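Flamau 전기 주전자 사용기

11월에 사서 겨울을 나고 지금까지 쓰고 있다. 전에 쓰던 주전자는 Gurngate 제품이었는데 뚜껑 경첩이 부러져서 바꿨다. 부품만 따로 살 수 있는지 문의했더니 단종되었다는 답이 왔다. 새로 고르면서 Calard와 Flamau를 두고 며칠 비교했고, 손잡이가 몸통에서 더 멀리 떨어져 있는 Flamau로 정했다. Calard는 매장에서 들어 보니 손가락 마디가 몸통에 닿았다. 손이 작은 사람은 괜찮을 수도 있다.

물 끓는 속도
컵 두 잔 분량은 금방 끓는다. 가득 채우면 체감상 예전 것과 비슷하다. 상자에는 급속 가열이라고 적혀 있는데 큰 차이는 못 느꼈다. 끓으면 스위치가 딸깍 올라오면서 꺼진다. 꺼지는 시점이 조금 늦어서 물이 한참 팔팔 끓은 다음에야 멈춘다. 급할 때는 손으로 먼저 끈다.

소음
아침 6시쯤 쓰는데 문을 닫은 방까지 소리가 들린다. 중간쯤이 제일 시끄럽고 끓기 직전에는 오히려 조용해진다. 같이 사는 사람이 잠귀가 밝으면 고려해야 할 부분이다. 우리 집에서는 익숙해졌다.

온도 조절
버튼으로 단계를 고르는 방식이다. 녹차용 온도와 커피용 온도를 주로 쓴다. 보온은 30분이고 연장하려면 다시 눌러야 한다. 전원을 뺐다 꽂으면 마지막 설정을 기억하지 못하고 처음으로 돌아간다. 멀티탭 스위치를 끄고 다니는 사람은 매번 다시 맞춰야 해서 번거롭다. 설명서에는 이 내용이 없다.

따르기
주둥이가 짧고 넓어서 라면이나 차에는 좋고 드립 커피에는 안 맞는다. 천천히 기울여도 처음에 물이 왈칵 나온다. 직장 동료 Ximena Varela도 같은 모델을 쓰는데, 드립을 할 때는 다른 주전자에 옮겨 담는다고 한다. 나도 결국 그렇게 하고 있다. 끝까지 따르고 나면 한두 방울이 주둥이 밑으로 흐른다. 받침대에 떨어지기 전에 행주로 닦는 습관이 생겼다.

세척
입구가 넓어서 손이 바닥까지 들어간다. 물때는 2주에 한 번 구연산으로 뺀다. 물을 반쯤 채우고 구연산을 한 숟갈 넣어 끓인 뒤 그대로 두었다가 헹구면 된다. 거름망은 빠지긴 하는데 다시 끼울 때 방향이 헷갈린다. 작은 돌기가 있는 쪽이 아래다. 거꾸로 끼우면 뚜껑이 완전히 닫히지 않고, 그 상태에서는 자동으로 꺼지지 않으니 확인해야 한다.

자리와 전선
받침대 지름은 작은 편이다. 전선은 받침대 밑에 감아 넣을 수 있지만 홈이 얕아서 두 바퀴 이상 감으면 받침대가 기운다.

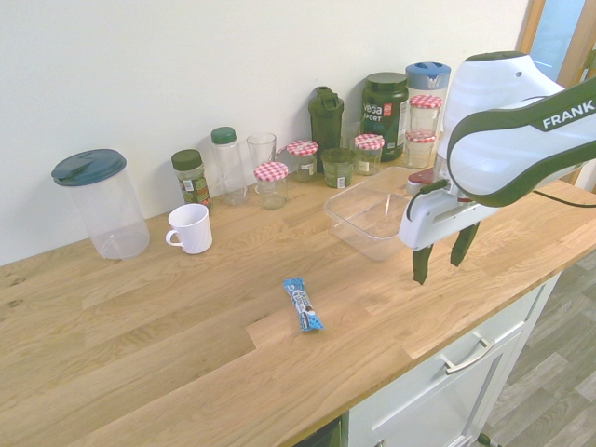
콘센트가 조리대 끝에 있는 집이라면 전선 길이를 먼저 재 보는 것이 좋다. 나는 조금 모자라서 결국 멀티탭을 하나 더 샀다. 벽에 너무 붙이면 뚜껑 쪽에서 나오는 김이 벽지에 닿는다. 한 뼘 정도는 띄워 놓고 쓴다. 상부장 바로 밑도 피하는 편이 낫다.

고장과 수리
12월에 표시등 하나가 안 들어와서 서비스 센터에 맡겼다. 접수는 전화로만 되고 찾아오기까지 10일 정도 걸렸다. 수리비는 없었다. 담당한 Panagiotis Trajkovski 기사가 받침대를 통째로 바꿔 주었고 그 뒤로는 문제가 없다. 그동안은 냄비로 물을 끓였다. 보증 기간은 12개월이고 영수증이 있어야 하니 버리지 말 것.

같이 살 만한 것
Meléndez에서 나온 구연산이 소포장이라 쓰기 편하다. 전용 세정제도 파는데 값에 비해 차이를 모르겠다.

평가
차나 컵라면 용도로 자주 물을 끓이는 집이면 살 만하다. 드립 커피가 주된 용도라면 주둥이가 가는 것을 따로 알아보는 게 맞다. 나는 소음과 설정 초기화가 불만이고 손잡이와 세척은 만족한다. 별 다섯 개 중 세 개 반을 준다. 색상은 흰색과 검은색이 있고 흰색을 샀다. 바닥 쪽에 누런 자국이 조금 생겼는데 베이킹소다로 문지르니 지워졌다.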